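May, evening

Finished the fasting booklet on the bus home from Reltuvdale, all 261 pages of it, and I am no closer to wanting to fast. It has been going round the parish like a cold. Three people pressed it on me in one month, each of them with that soft look that means they think it will do me good.

The claim is simple enough. Give up food from sunrise to sunset for 10 days, say the set prayer at noon, and by the end you will hear God more clearly. The writer says this on page after page as if it were a recipe for scones. He has a chapter of letters from readers who heard wonderful things. I looked for a letter from someone who got to the tenth day and heard their own stomach, and there wasn't one. Either every reader in the country was successful or he has a bin beside his desk.

I don't mind fasting as such. Gran did it every Lent and never mentioned it, and I only found out from the state of the bread tin. What puts me off is the promise at the other end. If I skip lunch so that I will be given something, I'm shopping.

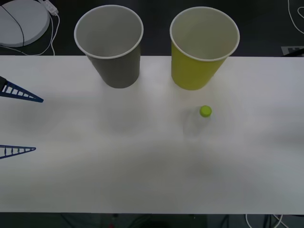
The Lillelura study group met at two and I had meant to keep quiet. We did Isaiah 58, the passage where the people complain that they have fasted and God hasn't noticed, and get told off for it: share your bread with the hungry, bring the poor into your house. You would think that chapter would give the booklet crowd some pause. It didn't. One woman said she found it very affirming. I sat looking at two paper cups, the gray one and the yellow-green one, and thought about how long I could go without saying anything. Four minutes, as it happened. I asked whether the whole chapter wasn't a complaint about people like us. There was a silence and then somebody passed the slices.

I was sharper than I needed to be. I know that. But I did want an answer and I still haven't had one.

Afterwards we were told about the group fast, which is to be run jointly with the Zikville congregation. There is a sign-up sheet. They want 300 names by the end of the month, and why it has to be 300 I couldn't find out, except that it's Gideon's number. Gideon, if I remember it right, was told to send most of his people home. I held my tongue that time.

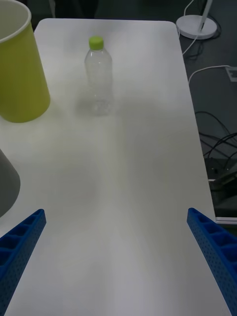 The water bottle with the green cap, further up the table.

Water is allowed, by the way. So is black tea, and so is juice "if led". I would like to know how a person tells being led to juice from being thirsty for juice. The booklet gives it half a page and a verse from Daniel about vegetables.

Made toast when I got in and read the noon prayer over again while I ate it, probably against the rules. It's not a bad prayer. Take out the bit about unlocking and the bit about breakthrough and you have four plain lines asking to be less greedy and more use to people. I could say those. I might say those tomorrow, with lunch.

Haven't signed the sheet. Haven't told anyone I won't, either, and that is cowardly. The food bank on Alhassan Street is short of hands in the mornings, and if I'm going to rearrange my breakfast for the sake of my soul I would sooner start there. Must ring them and ask about times. Also return the booklet, and rub out my pencil in the margins first, especially chapter six.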